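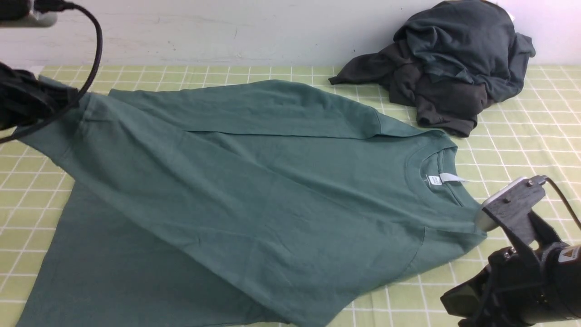
Sleeve first: gallery from the Lerkel shirt folding study

Dranby Robotics Group, Pronddale site
Page put together by Ketsara Saithong, last changed 10/4/24

Lerkel is our study of how two robot arms can learn to fold long-sleeved tops from recorded demonstrations. The question is a small one. When a person teaches the arms to fold a shirt, does it matter whether the teacher always folds in the same order, or can each teacher fold as they would at home? We thought the fixed order would win easily. It did win, but by less than we expected, and on some shirts it lost.

The full write-up is with Luuk Leemans and will go up on the group's publications page when the reviewers have finished with it. What follows is the short version for people who have been following the work.

Sleeve across the chest
A sage-green long-sleeved T-shirt at the sleeve step. One gripper has the end of the folded sleeve off the table and the other is pressed on the shoulder, just below the collar.
The holding arm matters as much as the moving arm at this stage. With no pressure on the shoulder, a light jersey top tends to turn as the sleeve comes over, and the next fold starts from a crooked shirt.

The task

A trial starts with one top on the table, laid out front down or front up, at any angle. The arms have to bring both sleeves in, fold the body and leave a bundle that can be picked up without coming open. We split this into four steps: first sleeve, second sleeve, hem to collar, side to side. A trial is scored on each step and again on the finished bundle, so a shirt with an untidy sleeve can still get a pass at the end.

Lamai Thepsuriya wrote the scoring sheet. A sleeve passes if the cuff lies within the body of the shirt and the sleeve is not twisted at the elbow. A hem fold passes if the hem is level with the armpits or above them and does not run past the collar. The scorers work from video and are not told which policy was running.

The clothes

We used 28 tops, bought second-hand or given by people in the building. All have long sleeves. They include plain jersey T-shirts, ribbed tops, a rugby shirt with a stiff collar and several thin jumpers. Labels were left in. This caused trouble early on, when the model took a white neck label for a cuff and tried to pick it up. Adding more starts with the label showing dealt with most of that.

Dark clothes were the hardest. The folds in a dark grey top hardly show under our lights, and the model often placed the edge of a sleeve too far in. We tried brighter lamps, which made the table glare, and went back to the old ones.

The tablecloth

The trials are run on a cloth, because bare table let the shirts slide and the fingertips scraped when they went in under an edge. A cloth gives a little, so the tip can push down and get beneath the fabric.

A printed grid has been useful to the scorers, who can see at once whether a shirt has turned between steps. We wondered whether the model was using the lines as well. Pongsak Thongsuk ran a short set of trials on a plain cloth to find out. Sleeve folds came out much the same. Hem folds were slightly worse, mostly stopping short, so the lines may be helping there. We have not followed it up.

Collecting the demonstrations

Six people drove the arms by hand through a pair of leader arms and recorded 1393 demonstrations between them. Kulap Nilsuwan did the largest share and also trained the others. The first sessions were held in February and those recordings were thrown out, as we had the two camera clocks out of step and did not notice until the first model was trained.

For the fixed order set, everyone folded the left sleeve, then the right, then the hem, then side to side. The left arm lifted the left sleeve and the right arm held the shoulder, with the roles changed over for the second sleeve.

For the free order set, people were told to finish with a neat bundle and nothing more. Most still began with a sleeve. Kulap folds the body in half first and then brings both sleeves over together, which is quick by hand and awkward with grippers. Luuk often went back to flatten something he had already folded.

We kept the flattening moves in. An earlier project of ours, Boonchu, had cut them as wasted time, and the Boonchu policies had no idea what to do with a rumpled shirt.

Training

The same network was used for both sets, with the same camera views and the same number of training steps. It takes in the images and the arm positions and gives out a short run of movements for both arms. There is no separate model of the cloth and no list of named points on the shirt. The network is not told which step it is on, and this turned out to be important in the results.

What we found

Fixed order gave more finished bundles across the whole set of clothes. The gain came almost entirely from the two sleeve steps. With every teacher doing the same thing, the model rarely paused, and the two arms seldom reached for the same piece of fabric.

Free order was better when something had gone wrong. If a sleeve slipped out of the gripper halfway, the free order policy would usually go back for it or start again with the other one. The fixed order policy tended to carry on to the hem with the sleeve still hanging out.

Thin jumpers went better under free order from start to finish. They stretch when they are lifted, and we think the flattening moves helped, as there were more of them in that set.

The most common failure under free order was waiting. The arms would hover over a shirt that could be folded either way, start one move, stop and start the other. Some trials timed out like this without a single fold being made. It happened most with shirts laid square to the table.

Mixing the two sets gave a policy that sat between them on nearly every measure. Training on fixed order first and then adding only the recoveries from the free set did better than either alone. This is the result we are most pleased with, though it rests on fewer trials than the others and Lamai would like it repeated before we lean on it.

How hard to press

This was not in the plan. While scoring, Pongsak noticed that good sleeve folds nearly always had the holding fingertip close in by the collar, and poor ones had it further out along the shoulder. We went back through the recordings and the pattern held for every teacher. Close to the collar there are more seams and the cloth is stiffer, so a light press is enough. Further out, the tip has to press harder and drags the fabric when it lifts.

We now ask new operators to hold near the collar. The wording in the training sheet is "next to the neckband, not on it".

Still to do

Buttoned shirts have been left out so far. Cuffs with buttons catch on the fingertip pads and we need a different pad before it is worth collecting anything.

The pile at the back of the table is also on the list. At present a person takes each top from the pile and lays it out. Kulap has started recording the arms doing that part, picking up a top, finding the shoulders and spreading it. It is slow going and the results so far are poor.

Hoods are for next year, if the project is extended.

Use of pictures

Pictures from the study may be used for teaching with a credit to the Dranby Robotics Group. For larger files, or for the scoring sheet, write to Ketsara Saithong at the Pronddale office.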